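4. The board and what was put on it
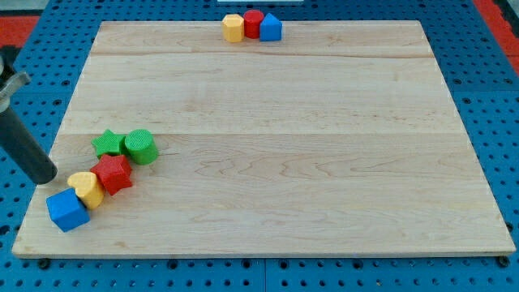

Figure 1. Shape blocks on the maple board, in two groups.

The people we had asked to sort, tidy or otherwise deal with the blocks mostly wanted to talk about the wood. This was not what we had planned to study. The interview schedule drawn up by Dinsa and Prydderch has a page and a half on colour, a page on shape, and one line, near the end, reading "surface (if raised)". It was raised in the first session and in most of those that followed, usually before the blocks had been mentioned at all, and by the second week Shetty had taken to writing the word "wood" in the margin of his notes and underlining it.

We therefore begin with the surface. The board is pale maple, made of three planks joined along their length, and no two of them are the same width. The one nearest the sitter in the view of Figure 1 is the broadest, the middle one is less so, and the one at the far side is little more than a strip. We had ordered a plain board. What arrived has a grain that wanders about in waves, and on the right-hand side of the broad plank it darkens and begins to swirl. Mahawong, who had done the ordering, maintained that it was within the specification. It was. The specification said "maple".

4.1 Seams as borders

Our first observation concerns the two seams. They are visible but slight, and we had expected people to ignore them, as one ignores the joins in a kitchen worktop until a crumb gets in. A good number did. Others treated them as the edges of rooms. Blocks that had been set down across a seam were nudged to one side or the other, sometimes several minutes later and in the middle of a conversation about something else. Asked about it afterwards, people tended to deny having done it, or said that the block had been "on the line", in the tone of someone explaining why a picture had to be straightened in another person's house.

The narrow strip attracted particular attention. It is the least convenient part of the board to reach, and for that very reason it came to be used for things that were finished with. Prydderch's term for it in the coding manual is "the shelf". Abdella's term, which we have not adopted, is "the naughty step". Both coders agree on what happens there: blocks are taken to the far edge, placed side by side, often touching, and then left alone. The short row in Figure 1 (a yellow octagonal prism, a red cylinder, and a blue triangular prism with its point upwards) is what both coders would call a shelf arrangement. It contains one block each of three colours and three shapes, and so is of no help whatever to anyone hoping to find that people sort by colour or by shape. We were hoping to find that.

4.2 Rows and chains

The coding manual distinguishes rows from chains. A row is a set of blocks placed next to one another along something: an edge, a seam, the side of a hand. A chain is a set in which each block has at least one neighbour but the whole follows nothing in particular. The distinction took two meetings to settle and has survived contact with the material better than most of our distinctions.

The larger group in Figure 1 was coded as a chain by both coders, independently and without correspondence, a courtesy they did not always extend to each other. It has a green star and a green cylinder, both on their sides, at one end, then a red star, then a yellow heart, and finally a blue cube close to the left edge of the board. One may, if one is so minded, find a rule here. The two green blocks are together. The two stars are together. Shetty was so minded, and proposed a category of "hinge" blocks, which belong to one neighbour by colour and to another by shape; the green star would be such a hinge. Dinsa pointed out that the heart and the cube then belong to nobody by anything, and that a category which explains the start of a chain and abandons the rest of it is a description of how the coder's patience ran out. The category of hinge blocks appears in an appendix.

What can be said with more confidence is that chains are tolerated in the near part of the board and seldom at the far edge. People who had made a tidy row on the strip were content to have a straggle of stars and hearts in front of them. Several described the near part as where things were "still going on". A desk works much the same way, as does a kitchen table in a house with post.

4.3 Lying down

We had not thought to include posture in the first version of the manual. A cylinder may stand or lie on its side, and it had not struck us that anyone would mind which. They minded. A cylinder on its side was described by one sitter as "dropped", by another as "resting", and by a third as "a cylinder, obviously", which we coded as missing. Stars were worse. A star laid flat was held to be put away; a star on its side, or leaning on another star, was held to be unfinished business, and it was the block most likely to be touched again.

The cube, which looks much the same whichever face it is on, drew remarks only when it was out of line with the board. Here the surface matters again. Straight seams and a straight edge give the eye something to complain with, and a cube set at an angle a short way from the edge gets the complaint. On an earlier, round board, supplied by Belay and now holding up a plant, cubes were placed at any angle and went unremarked for whole sessions.

4.4 The grain

We come reluctantly to the swirls. In the sessions coded so far, the right half of the broad plank was used less than the left, and the sitters had a number of reasons ready. It was "busy". It was "the nice bit" and one did not want to cover it. One sitter said that she had been leaving it for last, and then that she had not been thinking about it. In Figure 1, too, the chain keeps to the left, with the darker figure in the wood untouched on the other side. We would caution against making much of a single arrangement, having made rather a lot of several.

There is an obvious objection, put to us by Abdella in January and at intervals thereafter: most people reach for the side that suits them, and the grain may have nothing to do with it. The remedy is to turn the board round. Turning it round, however, also moves the narrow strip to the near side, and with it the shelf, so that any change in the use of the swirl arrives together with a change in everything else. A second board with the strip at the far edge and the swirl on the left would settle the matter. We have written to the supplier, Peker, who replied courteously that trees are not made to order.

4.5 Touching

A last remark concerns the habit of setting blocks against each other. The manual counts contact only where two blocks visibly meet, and by this measure contact is far more common than we expected on a board with so much room on it. The blocks have a fine, dimpled surface, and some sitters said that they liked the slight drag of one against another. Others said that blocks with gaps between them looked lonely, and one apologised for saying so. We did not ask about loneliness, there being no line for it in the schedule, and it is possible that we should have.

The practical consequence is that groups are easy to tell apart. In the arrangement of Figure 1 the three blocks at the far edge touch, the heart touches both the red star and the cube, and a wide stretch of bare maple lies between the one group and the other. Coders who agreed on little else agreed on where one group stopped. Whether the sitters would have drawn the boundary in the same place is taken up in Section 5, where the same boards are shown to people who had no hand in arranging them, and who had, if anything, stronger opinions.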